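A Board, a Knife and a Banana: Setting Up the Practice Table at Altness

Wednesday, April 22, 2020

The practice room at the Altness Center for Daily Living in Wesside was refitted in February under the Um project, which reviews the household items the center uses to teach basic kitchen tasks. The coordinator of the project spoke with the center's bulletin by telephone about the table, the items kept for it, and a few decisions that took longer than expected.

The coordinator began with the table. The earlier one had a patterned top, and people with low vision had told the staff for years that they lost track of small items on it. "We went back and forth on color," the coordinator said. "A dark top was proposed, and there was a good case for it. In the end we chose white. Most of the food we practice with is strongly colored, and a banana on a white surface can be found quickly by nearly everyone who comes to us."

The walls received the same attention. Shelving and posters were moved to the hallway, and the area behind the table was left in plain gray. Some staff members thought the result rather severe. The coordinator did not dispute this, but noted that the room is used for sessions of 30 minutes, and that people who tire easily had asked for less to look at while they worked.

Asked how a cutting board with a cartoon deer on it came to be chosen for an institutional setting, the coordinator described an order placed with a household goods shop in Skumthorpe. The project had asked for a white board with a rim in a contrasting shade, so that the edge could be seen against the table. "The one that met the request happened to have a deer on it, with the word 'Deer' next to the handle hole, in case there was any doubt. I was prepared to send it back. The occupational therapists asked me to wait until they had tried it."

The therapists reported that the drawing gave them something to refer to. An instruction such as "place it across the antlers" was easier to follow for some people than "place it toward the left." The handle hole served a similar purpose, as it marks one end of the board and can be found by touch. The board has remained in use, and a request for a plain one was withdrawn.

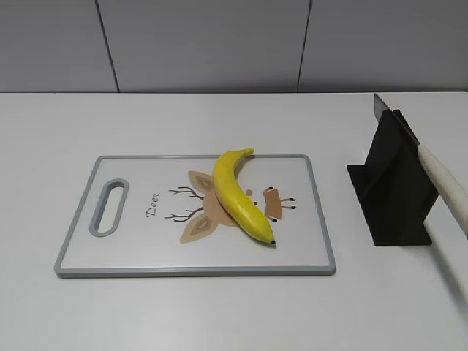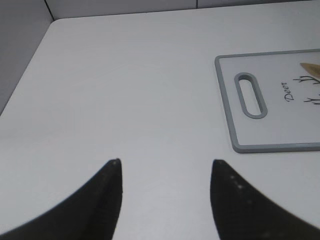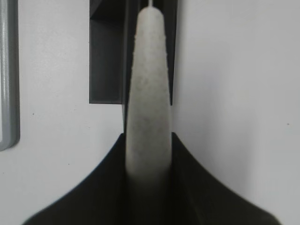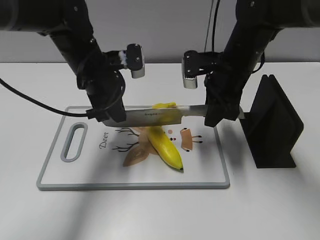 In the practice room at Altness, Wesside. The deer board is in the first picture, and the knife over the toy banana is in the last.

The banana was, by the coordinator's account, the simplest choice of all. It is familiar, it is soft, and it needs no washing. Toy fruit is used in the early sessions, when the subject is where things go and how a blade is brought to the food. Real fruit follows at a pace agreed with each person. "There was a concern that adults would find toy food insulting," the coordinator said. "It was a fair concern and we raised it with the people themselves. A few said yes, they did mind, and they now begin with real fruit. The others said they would like to make their mistakes on something that does not have to be thrown away."

The position of the fruit has been the subject of more discussion than its kind. Staff had been trained to lay it straight, parallel to the long side of the board. The revised guidance permits it to lie on a diagonal, as it often does when put down without much thought, and asks the person to decide whether to turn it. The coordinator considers this a better reflection of a home kitchen, where food is seldom lined up in advance.

On the knife, the center's policy is firmer. The practice table uses a kitchen knife with a wide steel blade. Smaller knives were considered and set aside for cutting work, as several people found it hard to judge where a narrow blade would come down. "A wide blade gives you something to look at," the coordinator said. "You can see how it is lined up before it reaches the food – and so can the person teaching you." Knives are signed out from a locked drawer and returned before the next group arrives. This rule was in place before the Um project and has not changed.

The therapists also asked that the table not become a place for cutting alone. Items of other shapes are brought to the room so that upright handling can be practiced as well: tall, narrow pieces that have to be kept vertical and set down on their base. The coordinator said that candle shapes are well suited to this, being wider at the bottom than at the tip, and that a surface with some texture was preferred over a polished one.

The review is not complete. The rounded corners of the new table have been well received, particularly by those who steady themselves against it when standing up. The height is less settled. It suits people who work standing, and 2 requests have been made for a lower table for those who remain seated. A decision is expected once the budget for the next period has been confirmed.

The coordinator also hopes to lend boards to people for use at home between sessions. Asked whether these would have a deer on them as well, the coordinator said that the shop in Skumthorpe had been contacted and that a reply was awaited.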